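The long counter and the work it sets

A counter that runs most of the length of a room is a transport route as much as a work surface. Goods come in at one end, are opened, checked and divided, and leave at the other. The people who plan such rooms tend to start with storage volume. Rukhsana Memon, a layout planner at Asalden, starts with the top.

Her first measurement is clear length, meaning the run of surface left once fixed equipment has been subtracted. For a shared room used to unpack and sort deliveries, she sets a minimum of 3 meters. Below that figure, a carton being opened and a carton waiting to be opened compete for the same space, and the second one goes on the floor. Floor cartons then narrow the aisle, and the aisle is where most of the lost time accumulates.

Metal is the usual choice for the top. It tolerates box cutters, tape residue and the dragging of corners, and it wipes down in one pass. Its drawbacks are noise and glare. A smooth top under ceiling fixtures throws a bright band back at whoever is reading a label, and small gray print on a white carton becomes hard to make out at that angle. Memon's remedy is to turn the label, not the lamp. Where the budget allows, she specifies a brushed finish.

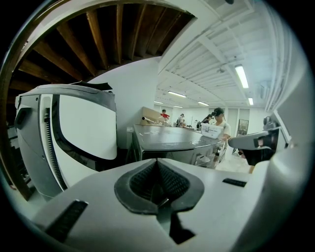 End geometry matters more than most buyers expect. A square corner at hip height is struck often in a room where people walk while holding boxes in front of them, with the near edge of the counter outside their view. A rounded end removes the point of contact and lets the walking line pass closer to the cabinets. In a plan she drew for Wametti, the change gained 15 centimeters of usable aisle — enough for one person to pass behind another who is bent over the work surface.

That bent posture is the reason for her second measurement, working height. Unpacking is done into a box, so the hands operate well above the counter. Writing and sorting are done flat. A single height serves one of these tasks properly. Memon sets the surface for flat work and leaves tall cartons to be opened on a lower stand.

Long items are a separate problem. Tubes roll, and they occupy more length than their contents justify. Laid parallel to the counter edge and against a carton, a tube stays put. Laid across, it projects into the aisle. The Nepia guidelines, which Memon helped revise in December, assign tubes to the far end and limit them to one layer.

Cabinets below the top should hold only what is used at that position. In a sorting room at Beten she logged 163 cabinet openings over one delivery period, nearly 500 steps of walking included, most of them to fetch tape and cutters stored at the wrong end. Both were moved to the first cabinet on the intake side.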